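Budgeting for a second arm for dish work - what did you forget to cost?
Posted in: Buying and Planning

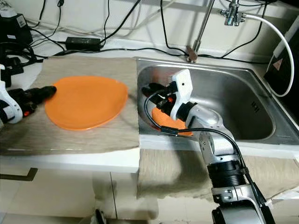

Our bench at the moment: one plate on the mat, one in the sink, an arm for each.

tealkettle
Hi all, I look after the spending for a small lab (four of us, one kitchen bench, not much else) and I've got to hand in an equipment plan for next financial year. It's due at the end of June and I've been putting it off, so be gentle!

We do dish handling, mostly plates from counter to sink and back again. I've got two quotes. Dirkix will do a matched pair of arms with grippers and a 20 month warranty. Bredau is cheaper per arm, but the grippers are extra and the lead time is 39 days, longer if you want the sleeves. I've set aside 23 per cent of the total for spares and consumables and my boss reckons that's way over the top. Is it?

gumboot_gary
Not over the top at all. If anything I'd go higher in year one. We blew through fingertips like you wouldn't believe, and every set was a separate freight charge. Ask Dirkix if they'll hold a box of spares for you locally, they did for us after a bit of whingeing.

Also, looking at your photo, where's your cable budget? You've got leads running right along the back of that bench and a power adapter sitting behind the mat, next to a sink. Get a sparky in and get some trunking up the wall before you spend a cent on a second anything.

tealkettle
Ha, fair cop. Cables are on the list, just a long way down it. I'll move them up.

plonk_and_place
Going to disagree with Gary on the spares. 23 is heavy if you're only doing plates. They're light, they're all one shape (more or less) and they're easy on the fingers. We run at half that and it's been fine for two years. Put the difference into wet protection for the wrists, particularly on whichever arm goes into the basin.

And buy more plates! Same colour, same batch. We bought 100 from Sturer in one go and it saved us a heap of mucking about, whereas the previous lot came in dribs and drabs and the orange was never quite the same twice.

gumboot_gary
Half that on OUR bench would've had us shut by Easter, mate. Depends who's driving and how hard they squeeze.

plonk_and_place
Well yeah, train your drivers then. That's a budget line too.

lowtide
I'm at the MacRitchie site and we went with Bredau. Arms are great, no complaints. The invoice was another story - mounting plates, gripper cables and the controller licence all turned up as separate lines, and by the end we'd paid near enough to what Dirkix wanted. Get them to quote it landed and working, in writing.

One more thing, does your bench take the weight? Ours flexed and we had to pay for a frame underneath.

tealkettle
Hadn't thought about the licence, thanks lowtide, I'll ring them tomorrow. The arms don't hang off the benchtop so I think we're right on weight, but I'll check.

Gary, Plonk, I might split the difference on spares and put the rest towards sleeves and the sparky. Does anyone have a ballpark for trunking along a tiled or painted wall, a couple of metres?

gumboot_gary
Depends on your sparky. Mine did it for a carton and a favour, but I wouldn't write that in the plan.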